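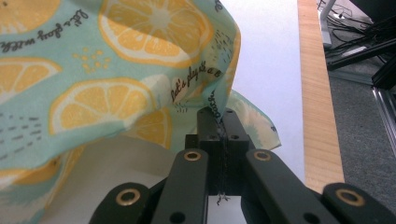

Latuheru Textiles Club: Gallery

Lemons! I've been itching to get this one on the page. Regulars will know I have a bit of a weakness for fruit prints, and the tea towel and tablecloth drawers at home are well past closing properly, but I couldn't leave a lemon one behind. It came out of the remnants box at the Jastmont sale in June, right at the bottom under a heap of curtain lining.

The cotton is a lovely minty green, going paler and more watery in the background, with big slices in yellow and cream and little dots and dashes scattered in between. The slices come in all sorts of sizes and point every which way, so there's no fretting about which end is up when you cut it (my favourite sort of print).

Look for the handwriting too. There's dark grey script running in among the fruit, and "let's play with" is the bit I can read best. I also found a "Dear", so perhaps it's meant to be a letter? If you know the print, please tell me how it ends!

The underside is a pale cream, and I'd quite like that showing on a turned-back hem or the flap of a bag. I'm torn between napkins and a peg bag at the moment.

Fruit prints are our theme until the Drerno show, and we've got room for 31 pieces on the rail, so do bring yours along. Hemmed or raw edges, I don't mind, but please give them an iron first. The rail goes up at 2 o'clock and the kettle goes on well before that.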